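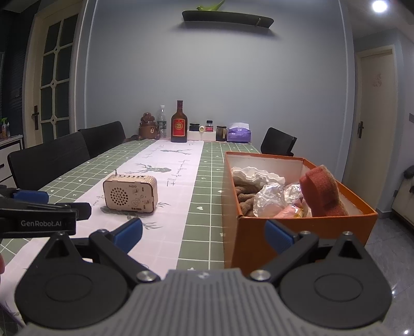 Automation in Daily Work: General Discussion
24 January 2026
Posted by Digby Ashby

Members are invited to state their position on the following matter. The housing services group at Wonuvent has asked whether machine assistance for routine domestic work should be included in its next purchasing plan. The work in question is ordinary: clearing a dining table, sorting a box of mixed items, putting away bottles and jars, and folding towels. I would ask that replies separate what a machine can do once from what it can do every day without a person standing by.

My own view is that the technology is not ready for purchase. I am open to correction.

Yaryna Bilyk wrote:

I agree with the conclusion but would place the difficulty elsewhere. Picking things up is largely a solved matter for rigid objects of moderate weight. The trouble lies in deciding what the objects are for. A ball of crumpled foil in a box may be trash, or it may hold somebody's lunch. A person asks or remembers. The systems I have reviewed do neither reliably, and a household will not forgive many mistakes of that kind.

Nazar Kushnir wrote:

I must disagree with the statement that picking up is solved. At Stasiv we ran a tabletop clearing trial in September, using a two-finger gripper on a fixed arm. Over 200 attempts with mixed household goods, 78 percent ended with the item in the correct bin. Rigid items did well. Plastic bags and loose cloth did not, and a table runner was dragged out of place often enough that we removed it for the second half of the trial. I would not describe that as a solved matter.

Yaryna Bilyk wrote:

The correction is accepted with respect to soft goods. I did say rigid objects — but I concede that a real table seldom holds only those. May I ask whether the 78 percent includes attempts made after the runner was taken away?

Nazar Kushnir wrote:

It does. We did not report the two halves separately, and we should have.

Horacio Montecinos wrote:

I write from the shop floor, where the discussion is somewhat further along. Barkard has used automated bin picking at its packing line for two years. The cells handle 3000 parts in a shift with one attendant. The parts are known in advance, the lighting is fixed, and the bins arrive in the same position. Under those terms I would say yes, machines do the chore.

Members should not dismiss this as a different problem. Much of what makes a home difficult could be arranged differently. Shelves can be labeled and containers can be standardized. We did the same at Barkard before the first cell was installed, and the staff complained for a month and then stopped.

Digby Ashby wrote:

I cannot support that line of reasoning for residential settings. Wonuvent's residents are tenants, many of them elderly, and the group has no authority to tell them how to arrange their tables. A tablecloth, a few chairs and a row of ornaments against the wall are part of the home. The equipment must work around them.

Horacio Montecinos wrote:

Then the equipment will be late and expensive. I do not say this to be difficult. Dishwashers also required people to change what they bought and how they stacked it, and no one regards that as an imposition today.

Vsevolod Prokopenko wrote:

May I suggest a narrower question? The Grostov evaluation form, which several members here have used, asks for the time a human helper spends recovering from each failure. A machine that takes 15 minutes to clear a table may be acceptable if no one has to attend to it. If a helper must be called even once during that time, the resident would have been better served by the helper alone. I have yet to see a supplier fill in that line of the form.

Nazar Kushnir wrote:

We can supply it for the September trial. The logs record each intervention, although not always its length. I will need to consult my colleagues before posting the figures.

Digby Ashby wrote:

Please do. I will hold my response to Wonuvent until they are available. Mr. Montecinos, if Barkard is able to share the same figure for its packing line, it would be useful to set the two side by side.

Horacio Montecinos wrote:

I will ask the line supervisor on Monday.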